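Hurnstead snack counter switches to single packets

HURNSTEAD - A shop counter selling imported snacks by the single packet will open at the Terkberg arcade in January, taking over a unit of 24 square metres on the ground floor.

The counter, trading as Dranden, will stock 245 lines at opening. Most are small wrapped portions of the kind sold loose by weight in Chinese supermarkets, including wafers, puffed snacks, sweets and spicy wheat strips.

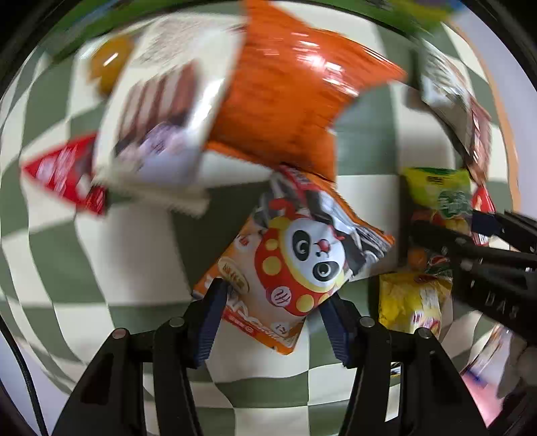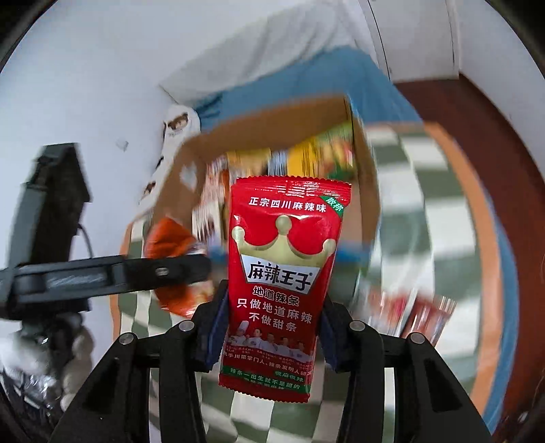 Packaged snacks: a bag printed with a cartoon panda (first picture) and a red packet of 麻辣王子 spicy strips (second picture).

Goods will be priced by weight at a single till scale, with one rate for all dry snacks and a second rate for chocolate. Packets marked 散称, meaning sold loose by weight, will go straight into the bins. Lines supplied in retail multipacks will be sold only as complete packs.

Coralie Whitelaw, who holds the lease, said the range had been cut from a longer list after a review of labels. Every line on sale must carry an English ingredients list, an allergen statement and the importer's address. Where the wrapper is too small, the details will be printed on a card fixed to the front of the bin and repeated in a binder at the till.

"The wrapper is often smaller than the label it would need," Whitelaw said. "For those lines the card has to do the work, so one bin holds one product and we do not mix flavours."

Spicy items will be kept on a separate run of shelving, graded on a scale of one to 5 set by the shop. The grade is based on staff tasting and is not taken from the maker's own wording. Wheat strips, known as latiao, will take up 17 bins on this run. Products containing peanut or sesame will be placed on the lowest shelf, with their own scoops and trays.

Stock will arrive in mixed cardboard cartons from the wholesaler Nepia and will be sorted by hand at the rear of the unit. Each packet is to be checked for a sound seal and a readable date before it is put out. Packets with a split seam or a smudged date will be set aside and returned with the next delivery. Bins will be emptied and wiped when a line changes, and older stock will be moved to the front at each refill.

The unit was last used for phone repairs. Work on the floor and lighting is complete, and the scale is awaiting its verification mark. No changes to the shopfront are planned apart from a new sign - the existing shutter and door will be kept.

Opening hours will be 10am to 6pm. A paper list of all lines, with ingredients in English, will be available from the till on request.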